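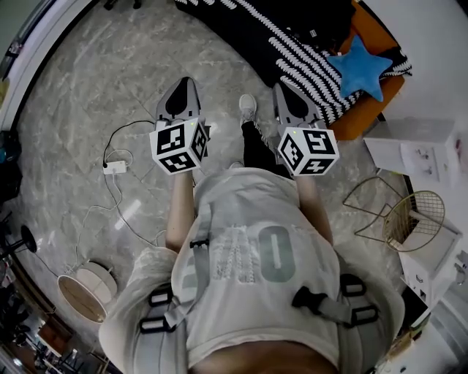 My week with the new Tamuno record

I bought the second album of Tamuno three weeks ago and I wanted to wait before writing, because their first one I judged too quickly and later I was ashamed of it. This time I have listened to it every evening, usually at nine, when the dishes are done.

Tamuno are a duo, Denise Yeoman who sings and plays the accordion, and Ruth Oakley on the clarinet and sometimes the double bass. The album is called Zevgate and it has eleven songs in 35 minutes. I do not know what the title means. The booklet says nothing about it, but it does print all the lyrics, and for me this is important, as I still miss words when people sing in English.

The opening song, "Atside", is slow and I did not like it on the first evening. The clarinet comes in very late and it plays only four notes, again and again, a little lower each time. Now it is the song I wait for. Yeoman sings it almost without breath, like somebody who reads a letter aloud in the kitchen.

After this comes a polka, much too fast, and I must say that I laughed with pleasure! My neighbour knocked on the wall, so I suppose he heard it also.

Not everything is good. "The Ferry Song" has a drum machine which sounds cheap to my ears, and the two instrumental pieces in the middle are so similar that I had to look at the display to know which one was playing. The bass is also recorded quite low. With headphones it is better.

I saw them play in December in a small hall with 86 seats, more than half of them taken. They played "Atside" as the last encore, without microphones, and Oakley walked down between the rows while she was playing. On the record you cannot have this, of course, but I hear it a bit differently since then.

The CD comes from the label Flutel and I paid 23 euros with postage. There is a vinyl edition too, of 264 copies, but I have no record player. My brother has one, and he has already ordered.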